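Sunday, June 3, 2018

Donor milk, Edville batch 34. Thawed overnight in fridge, out at 7. Swirled not shaken (label says so, in case anyone is tempted again).

Fat readings on the Vistel all over the place. First run 2.9, then 4.1, then 3.3 g per 100 mL. Same bottle! Homogenizer tip probaly needs a proper clean – Consolacion had the same trouble with the preemie fortifier samples. Soaked it, redid all three: 3.4, 3.5, 3.4. Using those. Earlier ones crossed out, don't copy them to the sheet.

Bottle 2662 has no pump date. Set aside, not pooled. Need to ask Edville if the mum was still under 4 weeks postpartum, matters for protein.

Centrifuge set at 1000, leave it there pls. Colour fine on all of them.

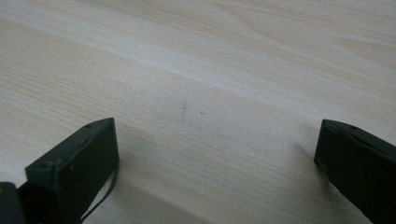 Aurelio Palacios, milk bench

Still to do: plates for teh pasteurized half, read Tuesday. Order caps.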